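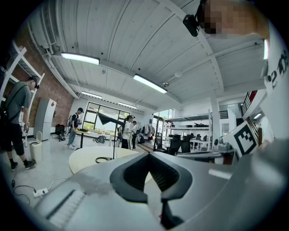 I've been sharing one big workroom with other people for years now, first in Clatdale and these days in Prilthorpe, and most of what I know about keeping such a place bearable I learnt by getting it wrong.

## Lights first

Do the lights before you move a single bench. Wipe the tubes and covers with a barely damp cloth (switched off and cooled down, please!) and you may find you don't need that extra lamp after all. I do mine every September, before the dark afternoons set in.

## Shelves and the fridge

Tall shelving is lovely until you stop being able to reach it. Keep the heavy boxes at knee height and the little bits in the middle, where you can see them. I like the shelves up against the brick with the white fridge next to them, so the tea things and the odds and ends all live along one wall - and a bin on the floor close by catches the teabags. Seul-gi So wanted the fridge by the door, and we argued over that for 10 days.
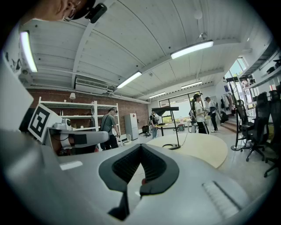 Dust comes down from above, so clean in that order. Start with pipes and beams, using a long-handled duster and an old sheet over the benches. A ceiling of painted planks with conduit running across it has an awful lot of ledges, so give it a whole morning. Then the air conditioner vent, then the shelf tops, and sweep last of all.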